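**Surgical suture** is the thread used to hold the edges of a wound together while the body heals itself, and by extension the stitch made with that thread. It is one of the oldest ideas in medicine and still one of the best. People were sewing up skin long before anyone understood infection, blood groups or pain relief, and the basic movement of the hand has changed remarkably little since.

## Early history

Ancient Egyptian writings describe the closing of wounds with stitches, and stitched incisions have been found on mummies. The Indian text known as the *Sushruta Samhita* goes much further, with a splendid range of materials: hemp, flax, bark fibre, hair and sinew all appear. It also describes letting large ants bite across the edges of a cut in the bowel, then removing the bodies so that the heads stayed behind as tiny clips. Ant stitching is reported from several other parts of the world too, and few topics in the history of surgery are more fun to read about.

Galen, working in Roman times, used silk when he could get it and recommended gut strings as well. Gut had a wonderful advantage that took centuries to appreciate fully - the body slowly breaks it down, so a stitch placed deep inside never has to be taken out.

## Materials

Threads are usually divided into those that the body absorbs and those that it does not. Catgut, which despite the name came from the intestines of sheep or cattle, was the standard absorbable thread until man-made ones arrived in the second half of the twentieth century. Polyglycolic acid was the first of these to be widely used, and it behaves far more predictably than gut ever did. Silk, nylon, polyester and polypropylene are the familiar non-absorbable threads.

The other great division is between a single smooth strand and a braid. A single strand slides through tissue easily and gives germs few places to hide, but it is springy and likes to keep the shape it had in the packet. A braid is soft, ties beautifully and holds its knots, at the cost of a little more drag. Surgeons have strong feelings on the matter and will happily defend them over lunch.

## Needles

Early needles had an eye, like a sewing needle, and pulled a doubled thread through the tissue behind them. Most modern ones have no eye at all. The thread is fixed into the blunt end at the factory, so the hole made is hardly wider than the thread itself.
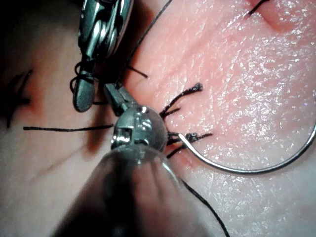

*Curved suture needle and black thread with two robotic instruments over a practice pad.*

The curve is the clever part. A curved needle can enter, turn and come out again in a small space, following an arc as the wrist rotates. Needles are described by how much of a circle they make up: three-eighths is common for skin, while a half circle suits deeper and tighter places. Points vary as well. A tapered point pushes soft tissue aside, and a cutting point has sharp edges for getting through tough skin.

## Common stitches

The **simple interrupted stitch** is the first that most students learn. Each stitch is tied and cut separately, so if one fails the rest still hold.

The **running stitch** uses one length of thread from end to end. It is quick and spreads the pull evenly, but a break anywhere can loosen the whole line.

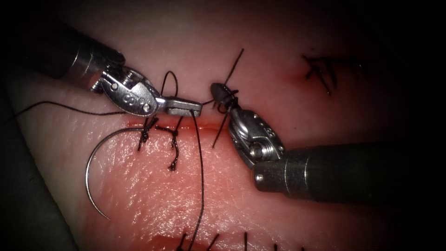 The **mattress stitch** passes through each side twice and comes in vertical and horizontal forms. It is good at turning the edges of a wound slightly outwards, which helps them to meet cleanly. The **purse-string stitch** runs round an opening and draws it shut, exactly as the name promises!

## Knots

Every stitch depends on its knot. The square knot, known to sailors as the reef knot, is the foundation, and the surgeon's knot adds an extra turn to the first throw so that it does not slip while the second is being laid down. Slippery threads need more throws than rough ones. Knots may be tied with two hands, with one, or with an instrument, and the last of these saves a surprising amount of thread.

## In teaching

Practice has been done on pigs' trotters, chicken legs, orange peel and bananas, as well as on purpose-made pads. In her handbook for beginners, the teacher Marilou Cruzado asks for 200 simple interrupted stitches before a student moves on to the running stitch, and 500 square knots tied on a bit of string - much of it, she suggests, in front of the television.

## See also

- Ligature
- Surgical staple
- Wound healing
- Reef knot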